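Club notes: the jar task

The robotics club spent most of January on one object, a clear jar with a threaded neck and no lid. Zaid Bitar picked it, over my vote for the mug. The task is a lift from the table, a short carry and an upright release. Our target is 400 demonstrations on the hand-held gripper before we train anything.

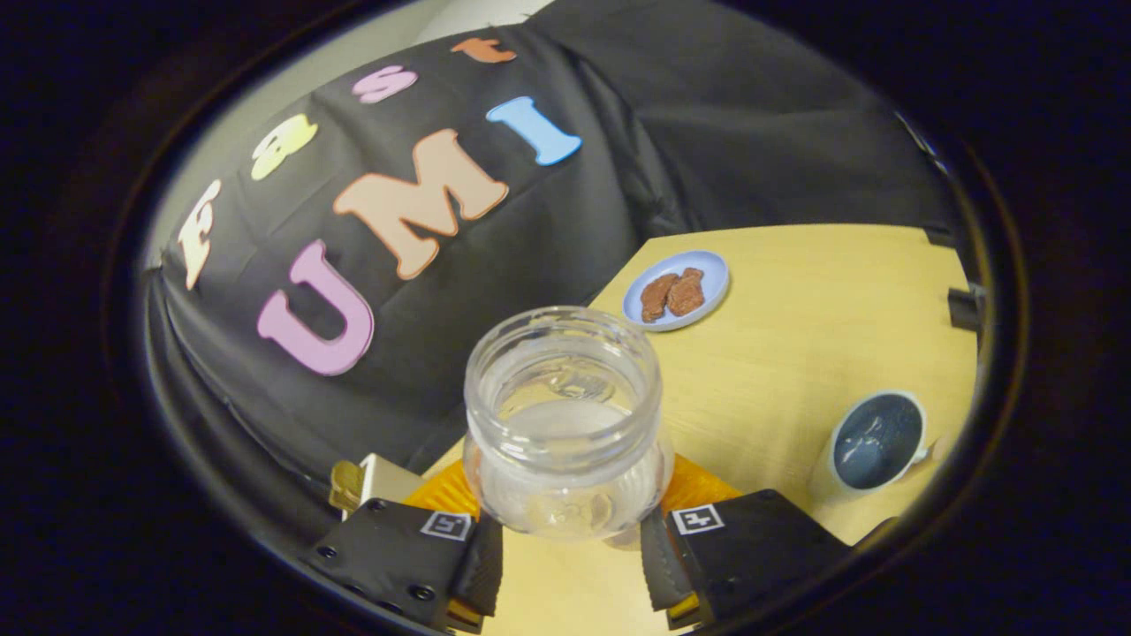
Grip height

Pads on the round part of the body tend to ride up toward the neck when the operator squeezes quickly. We now close slowly and keep both tags in view for the whole episode. The breakfast layout stays at the back of the table – toaster, tray of beans, wire holder, blue plate.

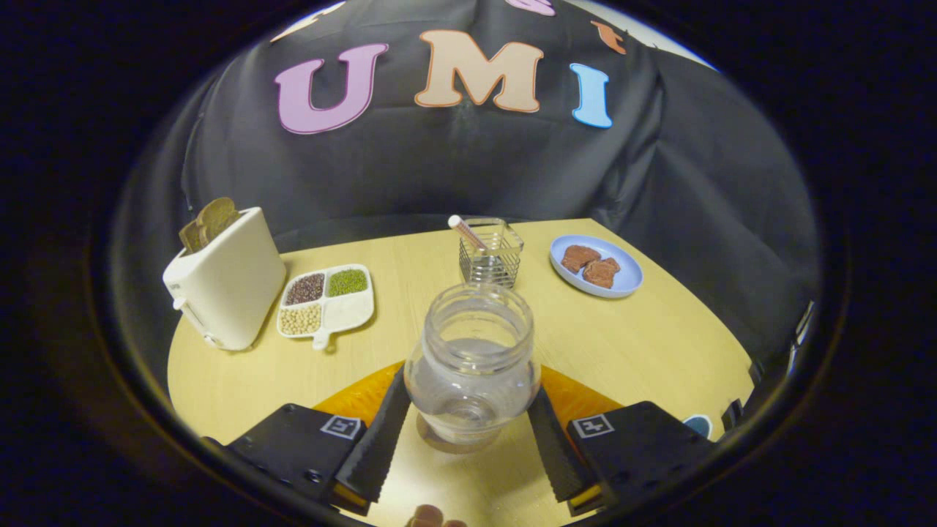
Episodes are named by operator and take number. Plotlow, our logging script, rejects anything shorter than 21 frames, mostly false starts from a double press of the button. It has thrown out 74 files so far. I would like it to save the reason as well, but that is a job for after exams.
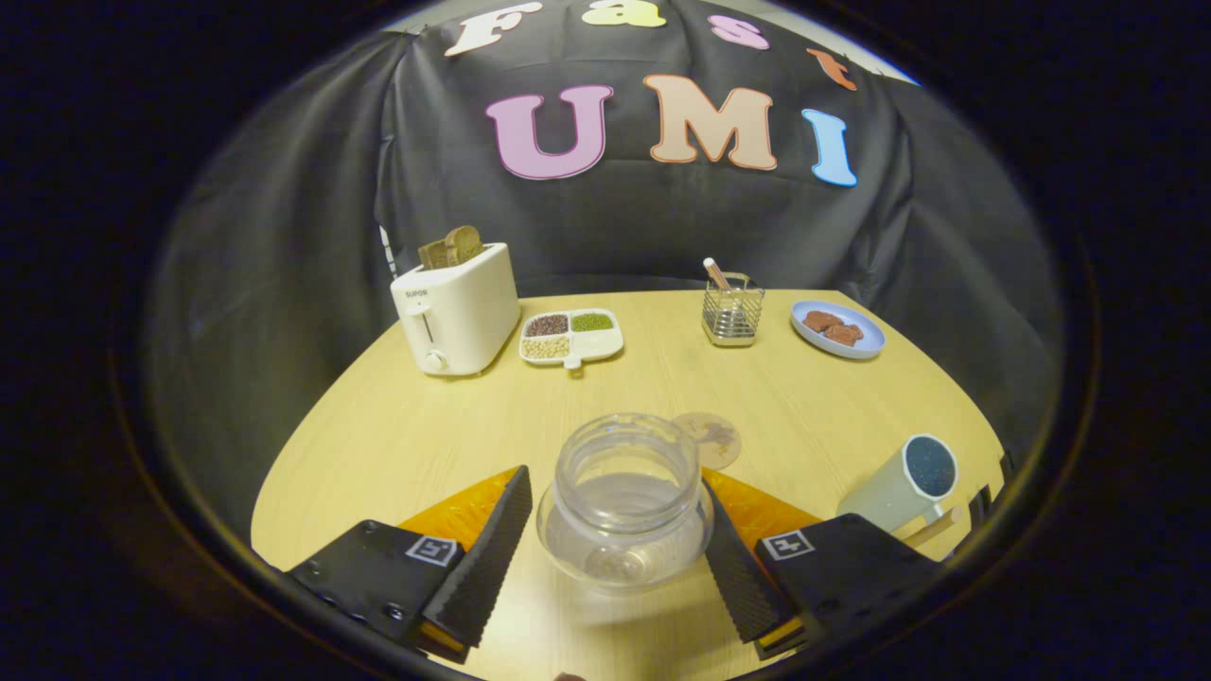 Water

A little water in the bottom of the jar makes a harder version of the same task. The operator has to keep the jar level, and the highlights move. We label these takes separately.

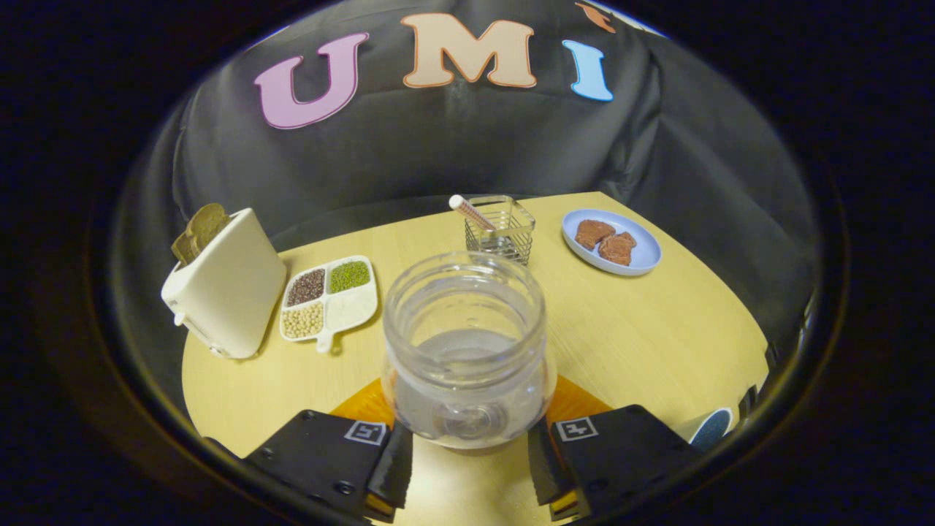 Zaid wants wet and dry takes in one training set. I would train on dry first and use the wet ones as a test. We will try it both ways, starting with his, and I will post the loss curves once the lab machine is free.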